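Student Teams Take On the Block Sorting Project at Orodell Technical College 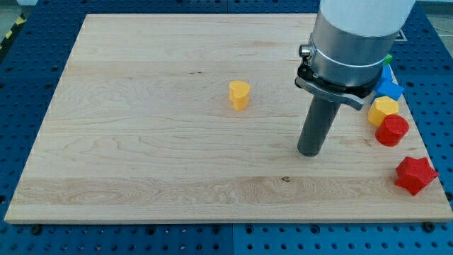 The Introduction to Automation course at Orodell Technical College enrolled 16 students this January, the largest group since the program began. The course is led by Annunziata Marras, senior instructor in the Department of Applied Technology, and it concludes with a project in which student teams program a robot arm to move plastic shapes across a wooden board by pushing them. The shapes used this term include a heart, a star, a cylinder and a cube, in several colors. For this article, the college spoke with Ms. Marras, with laboratory supervisor Firouzeh Hashemi, and with two students, Žofie Hájek and Alžběta Charvát.

Ms. Marras explained that the project was revised before the term began. In earlier years, students programmed the arm to pick up parts and place them in a tray. "They did well at it, and they finished early," she said. "Once the part was held, the problem was mostly solved. Pushing asks for more. A part that is pushed will turn, and it will drift, and the program has to take account of that."

The arm is fitted with a single rounded finger for the purpose. Each team is given a written task, such as moving one named shape to a certain area of the board or bringing two shapes together, and must plan every movement of the finger in advance. Teams then run the program, record the outcome and submit a revised plan.

Ms. Hájek, a second-year student, served as lead programmer for her team. She said that the cylinder gave her group the most difficulty. "We expected the star to be the hard one because of the points," she said. "With the star, though, you can set the finger between two points and it stays there. The cylinder rolls off to one side of the finger if you are even slightly off center. We rewrote that section more than any other."

Her teammate, Ms. Charvát, was responsible for the team's records. According to her log, the four teams completed 3,501 pushes over the course of the term. "I had not planned to keep a total for everyone," Ms. Charvát said. "The other teams began sending me their sheets, and I put them all in one table. It helped us. We could see that short pushes gave us fewer errors than long ones, and we changed our plan after that."

Asked whether the shared table gave any team an unfair advantage, Ms. Marras said that it did not. Teams are graded on their own plans and written reports, and the exchange of results is permitted under the course rules.

Ms. Hashemi, who oversees the laboratory, described the safety training required of all participants. Students complete two supervised sessions before they are allowed to run a program, and one member of each team must remain at the stop button whenever the arm is moving. The floor is marked with yellow and black tape. "The tape is not a suggestion," Ms. Hashemi said. "I tell them that on the first day, and I tell them again in the third week, when they have become comfortable."

She added that laboratory time was the main limit on the project. Each team was assigned 40 minutes per visit, and several asked for more. An additional evening period will be offered next year.

Both students intend to continue in the field. Ms. Hájek has applied for the advanced course in motion planning. Ms. Charvát has accepted a summer position with Girkport, where she will assist with equipment testing. "I would like to see how they keep their logs," she said.

Final reports are due to Ms. Marras by 30 April 2021. Students who wish to enroll in the next session of the course should contact the Department of Applied Technology. No previous programming experience is required.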